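Search this site Search Advanced

3.2 Student demonstrations at the sink station

The wiping task was set as a student project at Plusstead in March. Each student held the grippers by hand and moved a cloth at a bathroom sink; no arm was driven during collection. The coded markers fixed to the grippers were used to recover the tool path — joint angles were never logged. The target was 1000 demonstrations from 34 students.

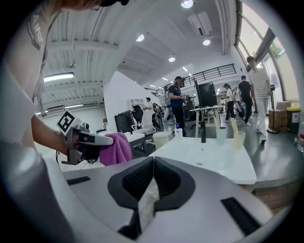
Figure 2. Work at the sink station, cloth held in the gripper.

Rafail Konstantinidis objected at the project review that students wipe far too quickly when they know the tool is recording, and that a policy trained on such paths would inherit the haste. He asked for a slower set to be kept apart.

We accepted the point in part. Demonstrations were split by duration, and the slower group was held back for the second training run. The cloth was released and picked up again between trials, 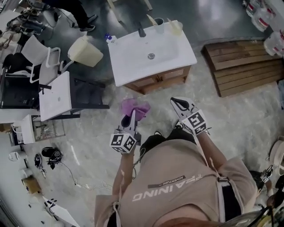 and its starting shape was left to the student. Folding it the same way each time had given narrow results in the earlier Drakau trials. Grasp points were labelled afterwards by two students working separately, and cases of disagreement were dropped from the set.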